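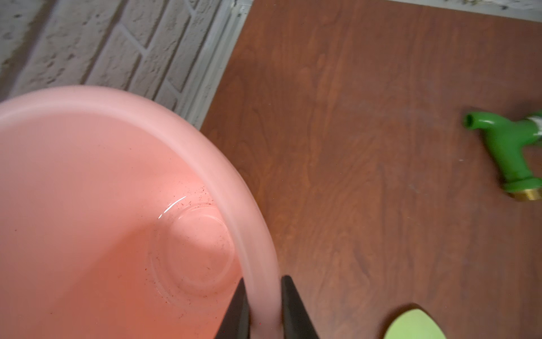 Section 3 covers manual washing of small glassware in the Gwynne prep room, where the sink drain takes up to 170 minutes to clear after heavy use. Washing was moved to a plastic basin with a shallow fill. A clear glass dish is hard to find under water in most tubs; against the pink basin its rings remain faintly legible, and the dark specks around it show plainly. Residue was scored by eye on a scale of 0 to 5. Water was changed when the score reached 3.

Dishes were then rinsed under the tap and dried on a rack. Scores for the December runs are in Table 5.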